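**Desk mat** — also called a desk pad or, in my grandmother's house, a blotter, even years after the last fountain pen had left it. It's a flat sheet laid over a table to save the surface and give your hands somewhere soft to land. I've been keeping this article going for the Brerklow household wiki, so forgive the asides!

## Origins

The old blotters were thick paper in a leather holder, and you swapped the sheet when it got too inky. 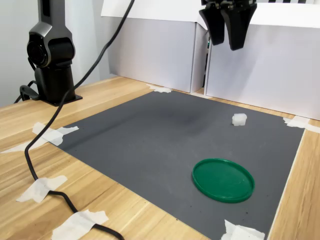

Felt came next in our part of the world, mostly for card tables, and then rubber-backed cloth. Wenche Blomqvist still has a green felt one from the Putell stationery shop (she irons it, which I wouldn't dare).

## Sizes and care

Mine is 63 centimeters wide and weighs 535 grams on the kitchen scale. Wash cloth mats by hand in cool water and dry them flat — a radiator will curl the corners for good.

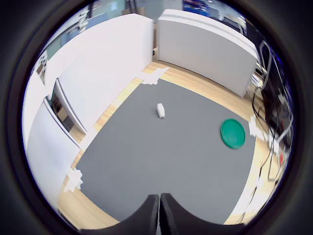

Leather wants a barely damp rag and a little balm every December or so. Chun-yin Ho swears by saddle soap, but I tried it on my Sirkex and it stayed sticky for 8 days.

## See also

Blotting paper, place mat, drawer liner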